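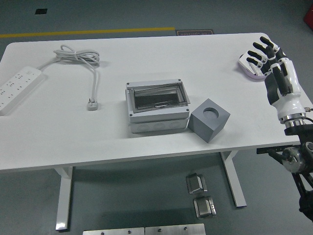 White table with power strip and cable.

Endside Basketball League
Minutes of the Spring General Meeting
May 13, 2023
Endside Recreation Center, upstairs meeting room

Clubs represented: Endside, Tilgate, Calvo, Daltum (women's and men's teams). The junior program sent its coordinator. The referees' liaison attended for items 4 and 5 only.

The chair opened the meeting at 10:05 a.m. and confirmed that a quorum was present.

1. Minutes of the previous meeting

The minutes of the November meeting were approved with one correction. Under item 6, the forfeited game was Calvo at Tilgate, and the minutes had the home and away teams reversed. The secretary will post the corrected version.

2. Matters arising

Scoreboard at Tilgate. The replacement control unit has been installed and was used for the last two home games of the season. Tilgate reported that the shot clock on the east basket still resets late when the possession arrow is changed. The supplier has been told. Item stays open.

Bleacher access at Daltum. The school district has agreed to unlock the north doors on game nights. Closed.

Online rosters. All clubs now use the online form. Calvo asked for players' jersey numbers to be editable after the deadline, as two of its shirts were lost in the laundry and had to be replaced with different numbers. The secretary will look at whether this can be switched on.

3. Season report

The regular season finished on schedule apart from one postponed game, Daltum at Endside, which was played the following week. Tilgate won the men's division and Daltum won the women's division. Attendance at the finals was 325, counting both games on one ticket.

Calvo raised the condition of the floor at the finals venue. There was dust along the baseline at the visitors' end, and play was stopped twice in the first quarter so it could be mopped. The chair said the venue had been booked at short notice and agreed that the floor should be checked before warmups next year.

4. Schedule for the coming season

The draft schedule was sent out before the meeting. Each team plays 11 league games, followed by the playoffs. The season will start in November as usual.

Tilgate asked to move its opening home game because its gym is used for a craft fair that weekend. Calvo offered to host instead and take the return game at Tilgate. Agreed.

Daltum asked whether back-to-back game nights could be avoided for the women's division. The scheduler said two pairs remain in the draft and that one can be removed by using the Endside court on a weeknight. The other depends on referees being available. The referees' liaison will reply to the scheduler by the end of the month.

The schedule was approved subject to these changes.

5. Rules and officiating

Team fouls. The referees asked that the league change to resetting team fouls each quarter, with two free throws from the fifth foul. The current local rule counts them by half. Endside and Daltum spoke in favor. Tilgate was concerned that the scorer's table would need new sheets and some practice with them. After discussion the change was moved, seconded and carried, 4 votes to 1. New score sheets will be ready before the preseason scrimmages.

Technical fouls on the bench. The liaison reported that most of last season's bench technicals were given for assistants standing during play. Clubs were reminded that only one coach may stand. No rule change.

Late starts. A team not ready to play 15 minutes after the listed start time forfeits the game. Calvo asked for some allowance in bad weather. The rule already allows the home club to agree to a delay if the referees are told before the listed start. It was agreed to print this part of the rule on the schedule itself.

6. Entry fees

The team entry fee will remain at $200. A proposal from Tilgate to offer a lower fee to clubs entering a second team was discussed. The meeting was generally in favor but wanted to see what it would do to the referee budget. Tilgate will bring figures to the next meeting.

Fees are due before the roster deadline. Teams with unpaid fees will not be put on the final schedule.

7. Junior program

The coordinator reported that the spring clinic ran for six weeks at Calvo and Endside. There is a waiting list for the under-12 group. More assistant coaches are needed, and clubs were asked to pass this on to players who might be willing to help on Saturdays.

The program has asked for 3 sets of pinnies and replacement nets for the lower baskets at Endside. Approved.

Background checks for all junior coaches must be renewed before the fall session. The coordinator will send the form to each club.

8. Other business

Streaming. Daltum would like to stream its home games. Visiting clubs had no objection provided that parents of any player under 18 have signed the consent form. Daltum will send the form around with the rosters.

Game balls. The home club supplies the game ball. Two visiting teams complained last season of worn balls. Clubs were asked to have a second ball at the table for the referees to choose from.

Lost property. A gray team jacket and a knee brace from the finals are at the Endside front desk.

9. Next meeting

To be held at Tilgate before the start of the season. The secretary will send out dates.

The meeting closed at 11:50 a.m.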